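Visit to the Brulanora Comics Fair, Iretbridge
Posted December 24, 2022

The fair takes up two floors of the old exchange building in Iretbridge, a short walk from the train station. Tickets were 5 dollars at the door. I got there a little after opening and the line moved fast.

The ground floor is all dealers. Most had manga in English, with a few long boxes of older imports near the back. Prices were fair on single volumes and high on complete sets. Galli had the biggest stand, nearly 600 titles, shelved by publisher and then by author, so it was easy to find gaps in a series. I was looking for the middle volumes of a school romance that went out of print in 2000 and found two of them. One had a cracked spine. I bought both.

Upstairs is for small press and artists. It was quieter, and people had time to talk. Ilden, who publish short comedies set in shops and restaurants, had the first chapter of their new series to read at the table. The story follows two waitresses who can't stand each other and have to share a shift. The art is clean and the lettering is easier to read than in their last book. The full volume is due in April.

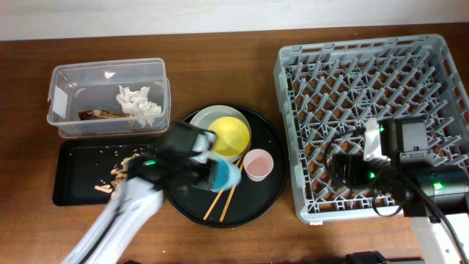 I also sat in on a talk about translation. The speaker went through one page of dialogue and showed how forms of address were handled in three different drafts. The last draft dropped most of them and used nicknames. Some people in the room didn't care for that. I thought it read well. The talk ran over and the questions were cut short.

A few practical notes. The elevator was out, so the upper floor was stairs only. Several of the artists took cash only and the nearest ATM is across the street in the pharmacy. Bags are not checked. The printed map had the signing area in the wrong corner.

I left with 5 books and a print. Next year's dates were not posted yet, but the sign by the exit said it would be in the same building.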